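Ziltance

Ziltance is a line of offline navigation receivers for delivery vans and light trucks, made by the electronics company Praltden. The devices store road maps in internal memory and work out routes without a mobile connection. A separate plug-in modem, sold as an option, adds traffic reports and map corrections. The name is also used for the route planning program that comes with the receivers and runs on an office computer.

Background

Praltden began as a supplier of fare meters and dispatch radios for taxi companies. Its first navigation work was done under contract for the courier firm Drellik, which wanted a unit its drivers could use in mountain districts with poor phone coverage. The project was led by Nataša Bošković, an engineer who had worked on the dispatch radios. A trial with 41 vans ran through one winter, and Praltden kept the right to sell the finished design to other customers.

The trial units had no touch screen. Drivers entered addresses with a rotary knob, and most of the complaints collected by Drellik concerned how long this took. The production model replaced the knob with a touch screen and kept two physical buttons, one for zoom and one for repeating the last spoken instruction.

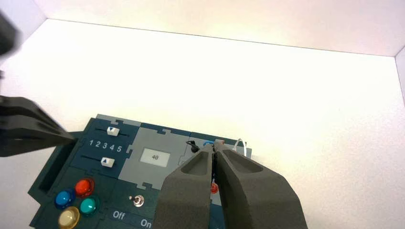

Hardware

The standard receiver has a matte display and a metal rear housing with a fixed mounting plate. It draws power from the vehicle and has a small backup battery that keeps the current route in memory when the engine is off. The battery is not meant to run the display for more than a few minutes.

Maps are stored on a removable card behind a screwed cover. The modem plugs into a port on the left side and takes its own SIM card. Early modems blocked the speaker grille when fitted, and a narrower version was introduced the following December.

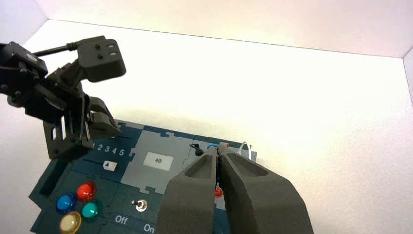 Photo: Jasmina Kelmendi

Software

Routes can be entered on the device or prepared in the office program and copied over by card or modem. One route can hold up to 200 stops. Vehicle height, weight and width are saved in a profile, and roads that do not allow the vehicle are left out of the calculation. The profile can be locked with a code so that drivers cannot change it.

Stops are sorted by driving time unless a delivery window is set. If a window cannot be met, the program marks the stop in red but leaves it in the route — early versions dropped such stops from the list, and dispatchers often missed the change.

Spoken directions are available in 11 languages. The routing code was written by a small group under Bayu Santoso, and the map data was licensed from Mladenović, a publisher of printed road atlases. Loading bays and rear entrances are recorded as separate points from street addresses where the data allows.
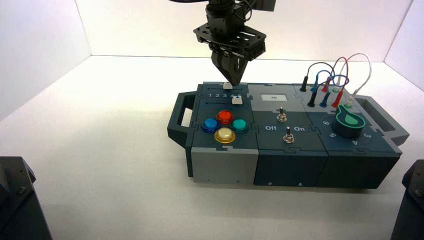 Map updates are issued twice a year. Users without the modem download them to a computer and copy them to the card, a process that takes almost 2 hours for the full map set. Regional sets are smaller and can be installed one at a time. Corrections sent in by drivers are checked by Mladenović before they are added, and temporary closures are not included in the card updates.

Reception

Trade reviewers generally praised the vehicle profiles and the readability of the display in sunlight. Valbona Todorova, writing for a haulage newsletter, found the office program slow with long routes and criticized the separate subscription for the modem. Haris Vukčević, who compared several van units in the same newsletter, preferred the Ziltance for rural work but rated its lane guidance in cities as below average.

See also

Fleet management
Offline maps
Route planning software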